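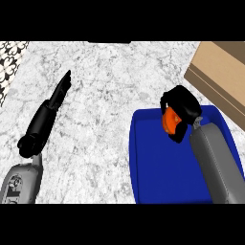

Urnberg Water District, Engineering and Operations Department
Minutes of the regular meeting, Mon 9 September

The meeting opened at 5 p.m. in the district office. A quorum was present. Minutes of the previous meeting were approved with one correction: the valve replaced on the Skumthorpe line was the upper one.

1. Reservoir level
Staff reported the Skumthorpe Reservoir at 1,642 feet, within the normal range for September. Releases to the creek remain at the summer rate. The gauge at the boat ramp reads differently from the gauge at the intake tower and will be checked by the survey crew.

2. Spillway joint repair
Bhattacharjee Engineering submitted its inspection report on the concrete spillway. Of the joints inspected, 39 need new sealant and 5 need the concrete cut back and patched first. The firm recommends doing the patching before the fall rains. A member asked if the work could be put off a year. Staff answered that the sealant could wait but the patching should not.
Motion to advertise the patching work for bids, with sealant priced as an alternate. Seconded. Carried, one opposed.

3. Seepage readings
Weekly readings at the toe drains were handed out. Flow at the east drain went up in August and has since come back down. The water is clear. Staff will continue weekly readings through the end of the year and will add a reading after any heavy rain.

4. Forkico contract
The mowing and brush removal contract with Forkico expires September 30. Members discussed the groundhog burrows on the downstream slope, which are not covered by the present contract. Staff will ask for a price to fill them and bring it back with the renewal. No action taken.

5. Emergency action plan
The call list has been updated. Two downstream property owners have not returned their contact forms. The county asked for a printed copy of the inundation map as well as the electronic file. Staff will deliver it.

6. Public comment
One resident asked when the crest road will reopen to walkers. Staff said it will stay closed until the patching is finished. A written comment on fishing access was received and filed.

7. Other business
The storage shed key is missing. The lock will be changed.

Adjourned at 6:31 p.m.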